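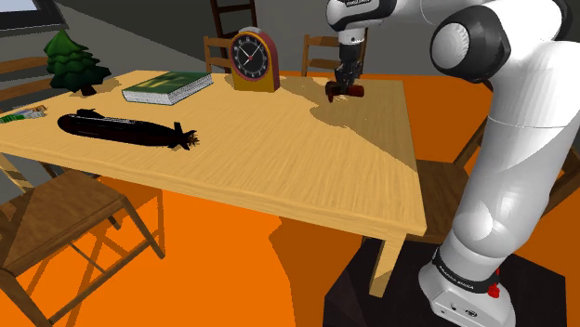 Tabletop Scene Rules: Frequently Asked Questions

We use cookies to remember your settings. By continuing to browse this site you accept our cookie policy. Accept | Manage

These answers cover scenes submitted to the Allitwood shared set for simulated pick-and-hold tasks. They apply to rendered scenes only. Rules for physical cells are kept on a separate page.

Who has to follow these rules?

Anyone submitting a scene, whether it was built in Tisance or imported from another tool. Scenes made before the current rules can stay in the archive, but they can't be used for scoring until they have been checked again.

How many objects should be on the table?

Five, plus the object to be picked. The five are called bystanders. Bystanders must be different from each other in shape. A tree model, a closed book, a clock and a model submarine make a good mix: one tall, one flat, one arched, one long and low. Five boxes of different colors will be sent back.

Can a bystander touch the edge of the table?

It can sit near the edge. It can't hang over it. The checker measures from the object's collision mesh, so a loose mesh may fail even when the object looks fine on screen.

Do bystanders have to be the right size compared with real ones?

No. Models and toys are allowed. The size has to stay the same through the whole run, and it has to match the entry in the object list.

Which arm can I use?

Any arm on the approved list, including the Franka Emika. Don't remove or repaint the maker's lettering. Mount the arm on a fixed pedestal beside the table. The pedestal may not overlap the table legs.

Does the room count as part of the scene?

Yes. Chairs, walls and windows all need collision turned on if the arm could reach them. Chairs around the table are the most common source of failed checks. If a chair stands within reach, either keep it and plan around it, or move it and save the scene under a new number.

Are shadows allowed on the tabletop?

Yes, and we prefer them. A table that is part lit and part shaded is closer to what users have in their own rooms. Lighting has to be fixed before the first step and can't change during the run.

What counts as a hold?

Both fingers in contact with the object, the object clear of the table, and no bystander moved. The hold must last 500 simulation steps. Low holds count. There is no extra credit for lifting higher.

What if the arm bumps something and it settles back where it was?

The run is marked as a contact and does not pass. Report it anyway. Leaving contact runs out of a submission is the one thing that will get an account paused.

How many runs do I need?

17 per scene, each with a different random seed. List every seed in the run sheet, including the ones that failed.

Can I change the grip force between runs?

No. Set it once per object and write it in the sheet. Small cylinders tend to roll between the fingers when the force is too low, so test that before you start the scored runs.

My scene passed in Tisance but failed in the Bolger checker. Which one counts?

Bolger. The usual cause is a different time step. Export again with the step size locked and resubmit. You don't need a new scene number for this.

Where do I find error 544?

It means the object list and the scene file don't match. Check for a renamed object first. Spaces at the end of a name will also cause it.

When do the rules change?

Once a year, in September. Scenes already under review are finished under the old rules.

Related pages
Cikell object list: naming and file format
Rules for physical cells
How to fill in a run sheet
Setting up collision meshes for furniture
Bolger checker: error codes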